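Chapter 4
Where the Examples Come From

By Kirsty Mowat and Valdir Vieira
Revised December

Most books on robot learning start with the model. You get a diagram with boxes and arrows, a loss function, and a sentence somewhere near the bottom of the page saying that the system was trained on a set of demonstrations. Then the authors move on to what they wanted to talk about all along.

We think that sentence deserves a chapter. A learned policy is a way of squeezing a pile of recorded behavior into a smaller space. If the pile is lopsided, so is the policy. We have both sat through talks where a speaker spent forty minutes on an architecture and ten seconds on the data, and then, when asked who had moved the arm during collection, had to go and look it up.

4.1 What counts as an example?

Ask three people in the same lab and you may get three answers. For one, an example is a whole episode, from the moment the operator takes the controls to the moment they let go. For another it is a single time step: one set of camera views, one set of joint readings, one action. A third will cut episodes into chunks with names like "approach" and "seat" and count those.

None of these is wrong, but they give wildly different totals, and the totals end up in abstracts. Take the Restberg collection, which we will use throughout this chapter. It covers work inside opened desktop computers: reaching parts on a motherboard, gripping them, pulling connectors, putting them back. The project's first report spoke of 1,098 examples. Magnus Nisbet, who was brought in to check the files, found that these were segments. They had been cut from 119 episodes, and those episodes had been recorded by two operators on one bench.

Is 119 episodes a lot? It depends on what you plan to claim. If the claim is that a policy can repeat a motion on that bench, with that board at that angle, it may be plenty. The report claimed "general skill in electronics servicing." We don't see how two people and one bench could support that, whatever the segments add up to.

4.2 The trouble with tight spaces

Motherboard work is a popular test for learning systems, and for fair reasons. The parts are small and close together. Slots, headers, cables and tall capacitors leave few clean paths for a gripper. An arm that does fine stacking blocks will often do badly in here, and a method that survives the move has earned a little attention.

The same crowding makes the data hard to trust. An operator working through a wrist camera sees the board from one side of the fingers only, and the gripper itself hides much of what matters. People cope by feeling their way. They let the fingertips touch something solid, then slide. On the recording, this looks like a deliberate motion toward a target. It may have been nothing of the kind.

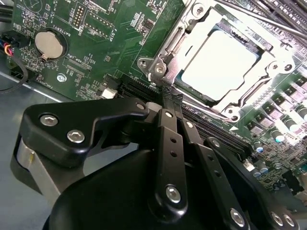
Consider what a learner does with contact it cannot feel. The Restberg rig recorded joint positions and video but no forces. A light touch and a hard shove can leave nearly the same trace in such data, and the learner has no way to prefer one over the other. Kenna Menzies, one of the two operators, told us she used to brace the fingers against the nearest hard edge before lining up a grasp, out of habit. Her habit is now in the training set. The policy learned to brace too, including on layouts where the nearest edge was something you would not want to lean on.

One can argue that this is a sensor problem, and that a better rig would have caught it. Perhaps. We have heard that argument about every rig we have used. The better rig arrives, and the new data has its own blind spots, which take another year to find.

4.3 Who decides what is a success?

Every collection needs a rule for keeping or dropping an episode. At Restberg the rule was a key press: the operator hit one key for a good run and another for a bad one. Bad runs were deleted at the end of each shift to save disk space.

Two things follow. First, the person who did the work also graded it, usually while tired and with a quota to meet. Second, the failures are gone. Timo Hollmann, who later tried to train a failure detector on the same data, had to make do with 22 bad episodes that survived on a backup drive. He used them, and he said so in his write-up, which is more than many people do. But his detector had seen failures from a single afternoon, and we would not bet a motherboard on it.

We asked Hollmann to regrade a sample of the kept episodes from video alone, without seeing the operators' labels. He agreed with the operators on about 58 percent of them. Some of the gap is his: a connector can look seated on video and not be. Some of it belongs to the operators. We can't tell you how it splits, and neither could he.

4.4 What this chapter will do

The sections that follow take up collection in the order you are likely to meet it. Section 4.5 covers the choice of control device, using the Flekden hand controller and the Mirkov leader arm as our two cases. Section 4.6 deals with varying the setup, and with the common practice of turning a board a few degrees and calling it a new condition. Section 4.7 is on labels, and Section 4.8 on how to write up a data set so that a stranger could find its faults.

We should admit our bias. Both of us have collected bad data and published results that leaned on it. You will find one of those papers picked apart in Section 4.6.

Before reading on, find a data set that you or your group has used and try to learn how many people operated the robot, how many places it was set up in, and what happened to the runs that went wrong. Write down how long it took to get each answer. Bring the notes with you to Section 4.8.

Contact: McIver Course Texts, Reader Services | Copyright the authors. All rights reserved. | Back to top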